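Visit Report: Shelf Handling Data Collection, Isteck Retail Program
Prepared by Begoñe Cuesta for the partner group

In January a delegation from Visia visited the store where Isteck gathers human demonstrations for its shelf handling model. The party consisted of Lucía Peñalver, Themba Engelbrecht and the undersigned. We were received by Şükran Gündoğdu, who directs the collection program, and by Trinh Đào, who is responsible for annotation. The visit began at 8:30 a.m. and was confined to the supplement shelves.

Demonstrations at the supplement shelves, recorded from head height: 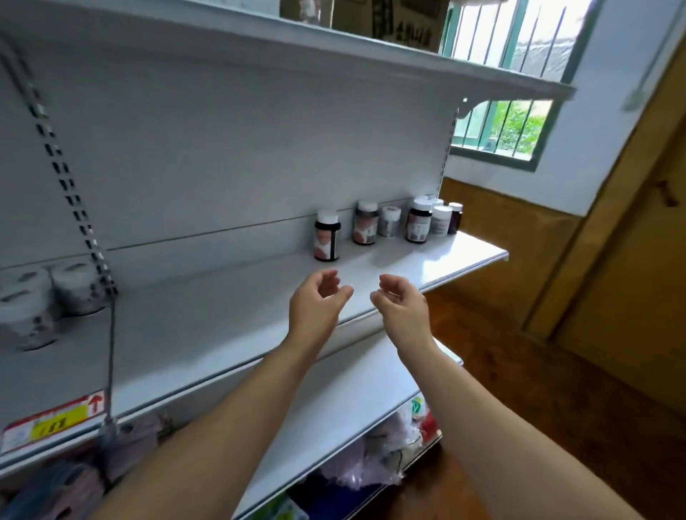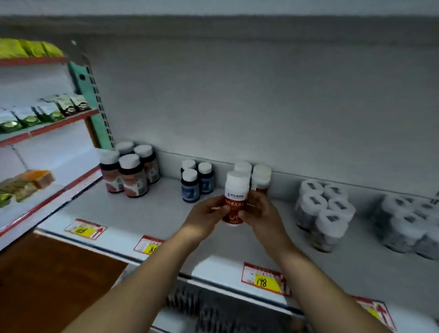
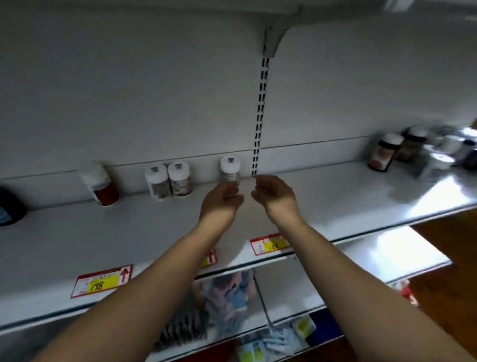 Ms. Gündoğdu opened with an account of how the program came to work in a store. The first collection was carried out on a test bench at the Isteck office, with new shelving and a fixed set of products. The model trained on that material performed well on the bench and poorly elsewhere. It had learned one shelf height, one kind of light and one distance between items. The team then approached a shop owner, agreed on hours, and moved the work to shelves that are stocked and sold from in the ordinary way.

The present set holds 1057 accepted demonstrations. Each is a single short task performed by a person with both hands: take an item from the shelf, return it, turn it so that the label faces front, or move it to a new position on the same shelf. The operator hears the task read aloud and begins from a resting position with the arms at the sides. The recording ends when the hands have returned to that position. Operators are asked to work at the speed they would use if they were restocking the shelf themselves, and not to pause for the benefit of the recording.

Mr. Engelbrecht asked why bare hands were preferred to an instrumented glove. Ms. Gündoğdu replied that gloves had been tried in the early stage. They gave good finger positions, but operators gripped small bottles differently when wearing them, and the recorded hands did not look like hands. The program now estimates finger positions from the video. She acknowledged that the estimate is weaker when one hand passes in front of the other or when an item covers most of the fingers, and that this remains the most frequent cause of rejection.

Ms. Đào then took the group through the review procedure. Every recording is watched once in full by a reviewer who was not present when it was made. The reviewer marks the moment of first contact, the moment the item leaves the shelf, and the moment it is set down. A short written sentence is added describing the task as performed. Where the sentence does not match the instruction that was read aloud, the recording is kept under the new sentence if the action is otherwise complete. We were told that operators sometimes take the neighboring item by mistake, and that such recordings are considered useful so long as the text is correct.

On the day before our visit, 39 recordings had been rejected. Ms. Đào had kept the reviewer notes and allowed us to read them. The reasons given were, for the most part, an item out of view at the moment of contact, an early start before the instruction had ended, or a second person entering the aisle. The notes were brief and consistent in their wording. Ms. Peñalver remarked that our own reviewers at Visia do not yet use a fixed list of reasons, and we intend to request a copy of the one in use here.

Considerable time was given to the question of variety. The layout of the shelf is changed after every 26 demonstrations. The change may be small, such as moving one group of bottles farther back, or it may involve clearing a section and bringing in other goods. Operators do not choose the layout. It is drawn from a plan prepared by Fesance, the firm that manages the schedule, and a member of its staff checks the shelf against the plan before work resumes. Price labels are left in place throughout, including where the product above them has been moved. Mr. Engelbrecht questioned this last point, as a model could come to rely on the label to find the product. Ms. Gündoğdu answered that mismatched labels are common in working stores and that the mismatch is recorded in the layout file.

Lighting is not controlled. Recordings are made in the morning and in the late afternoon, and the time of day is stored with each one. The delegation considered this a reasonable choice, although we noted that glare on pale shelving is likely to affect the finger estimates. Ms. Đào confirmed that a comparison between morning and afternoon recordings is planned but has not been started.

The training side was discussed more briefly. Isteck trains its model, known internally as Tôn, on the accepted recordings together with a smaller number made by remote operation of the robot itself. The human recordings teach the general course of the action; the remote recordings are used to fit it to the arms. We were not shown the robot at work, and no success rates were shared with us. A written request for these has been sent.

Operators work in pairs and change places at regular intervals. Each pair is allowed five practice attempts with a new task, which are discarded. We spoke with two operators during the break. Both described the work as repetitive and said that the lowest shelves were the most tiring. One suggested that the instruction be shown on a small screen as well as read aloud, as it is hard to hear when a delivery arrives. Ms. Gündoğdu said that this would be considered at the next review of the procedure.

Points for follow-up by Visia:

Obtain the fixed list of rejection reasons and compare it with our own reviewer notes.
Ask Fesance for a sample layout plan, with the file that records label mismatches.
Request the results of the morning and afternoon comparison once it has been carried out.
Confirm whether operators may take part in both human and remote recordings.

A second visit is proposed for a Saturday, when the store is busier and the collection team works a shorter session. Ms. Peñalver will make the arrangements with Ms. Gündoğdu. Members of the partner group who wish to attend should write to her directly.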